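Gripper lets go halfway through a lift, no error shown

Shona Hoani
Posted Sat 28 September

Hi all! I've got a two-finger gripper on a small arm and it's started dropping things. It closes fine, lifts a few inches, then the fingers ease open and down goes the part. No fault on the screen, nothing in the log except code 847, and the Warent manual skips that one (of course). It did this 4 times this morning.

I've been testing on soft, light stuff so nothing gets broken – small white lumpy thing, black tabletop, very short lifts. 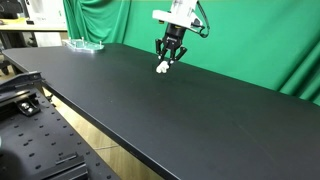

Replies

Manell
Check the cable first. Mine ran down beside the arm and got tugged every time the wrist turned, so the gripper lost power for a split second and relaxed. I put more slack in it last December and haven't had a drop since. Hit the stop before you go poking around in there!

haramik_fan
same thing here, did you try turning it off and on

Siqueira
I'd look at your grip force too. Soft things squash after the fingers close, and some controllers read that as "part lost" and open up. I set mine to keep squeezing during the lift, at level 7. Try it on something hard – if it holds that fine, it's probably the setting. And keep your hands out from under it until you know.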